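Notas para la charla: La cocinita como rincón de trabajo en el aula de tres a seis años

Duración prevista: tres cuartos de hora más preguntas. Llevar impresa la lista de piezas para repartir al final.

Apertura

Buenas tardes. Gracias por quedarse a la última charla de la jornada. Voy a hablar de un mueble que casi todas las escuelas infantiles tienen y al que casi todas prestamos poca atención: la cocinita. La compramos, la montamos una tarde, la llenamos con lo que sobra de otros rincones y la dejamos allí hasta que se le cae una puerta.

En nuestra escuela la cocinita estuvo varios cursos así. Servía para los ratos de lluvia y para que hicieran algo los que terminaban antes la ficha. En mayo decidimos revisarla en serio, vaciarla y volver a pensar qué había dentro y para qué. Le pusimos nombre al asunto, Proyecto Clorthorpe, por la calle en la que está la escuela, y con ese nombre sigue en nuestros papeles.

Lo que traigo hoy es lo que aprendimos en ese cambio. No es un método. Hay cosas que en otra aula saldrán de otra manera y ya me lo dirán en las preguntas.

(Preguntar a la sala: cuántos tienen cocinita en el aula. Cuántos saben qué hay ahora mismo dentro del horno. Esperar las risas y seguir.)

Primera parte. El mueble

Antes de hablar de juego hay que hablar de carpintería. Una cocinita mal colocada no se usa, por mucho material que tenga.

La altura. La encimera tiene que quedar a la altura del ombligo del niño, más o menos. Si queda más alta, trabajan con los codos levantados y se cansan. Si queda más baja, se sientan encima. Nosotros teníamos un modelo con patas regulables y llevaba dos años en la posición equivocada. Nadie había mirado las patas.

La pared. Una cocinita pegada a la pared admite dos niños, tres si se llevan bien. Separada de la pared se convierte en un mostrador y aparece otro juego, el de la tienda o el del bar. Las dos cosas valen, pero conviene decidirlo. Si la cocinita tiene salpicadero y campana, pide pared. Si es solo una encimera con huecos, se puede poner en medio.

La luz. Nosotros la teníamos en el rincón más oscuro del aula. La cambiamos al lado de la ventana y el uso subió la misma semana. No tengo otra explicación que la luz.

Los tornillos. Revisarlos cada trimestre. Las bisagras del horno son lo primero que cede, después los mandos. Guardar la bolsita de tornillos sobrantes pegada con cinta por detrás del mueble, con la hoja de montaje doblada dentro. El día que haga falta nadie va a encontrar la carpeta.

Sobre presupuesto, porque siempre me lo preguntan: el mueble de la serie Pettigrew, que es el que tenemos en el aula de los mayores, nos costó 259 euros con el porte. El juego de menaje lo compramos aparte, a Atetti, y ahí gastamos menos de lo previsto. En total, contando estanterías y alfombra, el rincón salió por 644 euros. Hay rincones buenos hechos con dos cajas de fruta y una tabla. Digo la cifra para que tengan una referencia cuando vayan a pedir dinero.

Segunda parte. Detalles que parecen decoración

Mucha gente piensa que los mandos pintados, los números del microondas o los azulejos dibujados son adorno. Yo también lo pensaba. Cuando nos sentamos a observar, con libreta y sin intervenir, vimos que una buena parte del juego empezaba justo ahí.

Un niño que llega a la cocinita sin plan toca primero lo que parece un botón. Toca el más, toca el menos y dice algo: «ya está caliente», «todavía no». A partir de esa frase hay juego. Con una encimera lisa también se juega, pero el arranque es más lento y suele depender de que alguien proponga.

El microondas merece un minuto. Los números están ahí y los niños los leen, o hacen que los leen. Los de cinco años discuten cuánto tarda una sopa. Los de tres aprietan todo seguido y pitan con la boca. Si el teclado es impreso, mejor: no hay pilas, no hay ruido de verdad, y el pito lo ponen ellos.

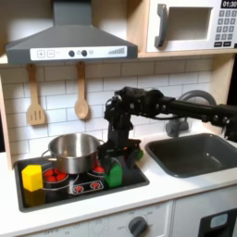
Los utensilios colgados a la vista se usan mucho más que los guardados en un cajón. Lo comprobamos de la manera más simple: una semana en el cajón, una semana en los ganchos. En el cajón, la espátula salió muy pocas veces. En los ganchos no paró quieta. Además, colgar de nuevo es un gesto que les gusta y que no hay que pedir tanto. Meter en un cajón lo viven como recoger, y recoger ya sabemos lo que cuesta.

Una cuchara y una espátula bastan para una encimera pequeña. Cuando pusimos seis utensilios, cuatro acabaron de espadas. Con dos hay que pedirse las cosas, esperar, negociar. Los conflictos son más cortos de lo que una teme.

Sobre la madera: sin barniz brillante, con los cantos bien lijados. Pasar la mano por el borde antes de comprar, o al recibir el paquete. Las astillas salen casi siempre en el extremo del mango. Lija fina y un paño, cinco minutos. No meter los utensilios en el lavavajillas de la escuela, que se abren.

Tercera parte. Qué comida ponemos

(Aquí bajar el ritmo. Es la parte que más discusión trae.)

Durante años tuvimos una caja llena de comida de plástico. Huevos fritos, muslos de pollo, una pizza en porciones, helados. Los niños la volcaban en el suelo y ahí se acababa el juego. Al vaciarla encontramos restos de tres juegos distintos y una zanahoria de verdad, ya muy seca.

Probamos a quitarla entera y a dejar solo material sin forma definida: bloques, tapones grandes, anillas, retales de fieltro. La primera mañana hubo protestas. La segunda ya había guiso. Un bloque amarillo puede ser queso, mantequilla, patata o un limón, y en una misma mañana llega a ser las cuatro cosas. La pizza de plástico es pizza todo el curso.

No digo que haya que tirar la comida de juguete. En el aula de los pequeños la hemos mantenido en parte, porque a los tres años ayuda reconocer el plátano. Con los mayores, el material abierto nos ha dado más conversación, y la conversación es lo que yo voy buscando en ese rincón.

Criterios que usamos para elegir el material abierto:

Tamaño. Nada que quepa en la boca. Con menores de tres años en el grupo hay que ser todavía más estrictos. Los bloques gruesos, de los que llenan la mano, funcionan bien y además suenan al caer en la olla.

Cantidad. Poca. Una bandeja, y que se vea el fondo.

Color. Pocos colores y lisos. Cuando todo es de todos los colores, dejan de elegir y cogen a puñados.

Cambio. Cada dos o tres semanas retiramos algo y entra otra cosa. No todo a la vez.

Cuarta parte. Ollas de verdad

Recomiendo metal. Las ollas pequeñas de acero pesan un poco, suenan y hay que sujetarlas con las dos manos. El niño que lleva una olla de metal camina de otra manera. Con las de plástico corren.

Se pueden comprar de juguete o traer de casa. Si vienen de casa, revisar asas y remaches. Una olla pequeña de las de calentar la leche sirve perfectamente. Pedimos a las familias una lista muy corta, y aun así llegaron tres coladores y una fondue.

El ruido existe. Nuestra solución fue una alfombra debajo y un trapo en la encimera. No lo elimina. Las compañeras del aula de al lado siguen teniendo su opinión.

Una olla por fuego. Si la placa tiene sitio para una olla, una olla. Es la misma idea de antes con los utensilios.

Quinta parte. Ordenar el rincón

El orden lo hacemos con siluetas. Dibujamos el contorno de cada pieza sobre cartulina, lo forramos y lo pegamos en el estante. La olla tiene su círculo. Los utensilios tienen su gancho y detrás va la forma. A los pocos días colocan sin preguntar.

Lo que no tiene silueta va a una cesta. Una sola. Si ponemos dos cestas acaban las dos mezcladas y la maestra separando bloques a las cuatro y media.

La limpieza: paño húmedo en la encimera al terminar la jornada, ollas con agua y jabón una vez por semana, fieltros a la lavadora cuando ya se nota. En época de mocos, más. Las placas negras brillantes marcan todos los dedos. No pasa nada, se limpian con el mismo paño.

Llevamos también un cuaderno del rincón, colgado de una cuerda. Apuntamos qué se rompe, qué desaparece y alguna frase que se oiga. Usamos las hojas de Driltusness porque ya las teníamos en la escuela, pero vale cualquier libreta. Leo tres entradas tal cual:

«Hoy la sopa es de pared.»

«No se puede pasar, está fregado.»

«Falta un tapón azul. Preguntar en el patio.»

(Dejar un momento aquí. Beber agua.)

Sexta parte. El adulto

Dónde me pongo yo cuando juegan. Al principio me sentaba dentro del rincón y me servían café sin parar. Mientras yo estaba, todo el juego era servirme. Ahora me siento cerca, de lado, con otra tarea en las manos. Si me llaman, voy, tomo el café y me vuelvo.

Preguntas que evitamos: «¿qué es esto?», «¿de qué color es?». Cortan el juego y lo convierten en examen. Si hace falta entrar, entramos con una necesidad: tengo frío, llega gente a cenar, se ha ido la luz. Una frase y nos retiramos.

Las prisas. El rincón necesita tiempo seguido. Con diez minutos solo da tiempo a sacar las cosas. Nosotros reservamos de nueve y media a diez y cuarto, y procuramos que en ese rato no entre nadie a por fotocopias.

Cuándo intervenir. Si hay golpes con la cuchara, se cuelga la cuchara y se explica. Si hay discusión por la olla, esperamos un poco. La mayoría de las veces alguien se inventa otro oficio y pasa a ser el que trae la compra.

Cierre

(Si vamos mal de tiempo, saltar directamente aquí.)

Si mañana solo pueden hacer una cosa, vacíen la cocinita entera en el suelo y devuelvan la mitad. Comprueben la altura, aprieten las bisagras y cuelguen lo que esté en el cajón. Después siéntense a mirar un rato con la libreta, sin corregir nada.

La lista de piezas está en la mesa de la entrada, junto con el patrón de las siluetas para fotocopiar. Hay una errata en la segunda hoja: donde dice cuatro ganchos son dos – los otros eran para los delantales, que al final pusimos en la puerta.

Preguntas.

(Suelen preguntar por el agua de verdad en el fregadero. Respuesta: sí, en verano, fuera y con el mueble viejo.)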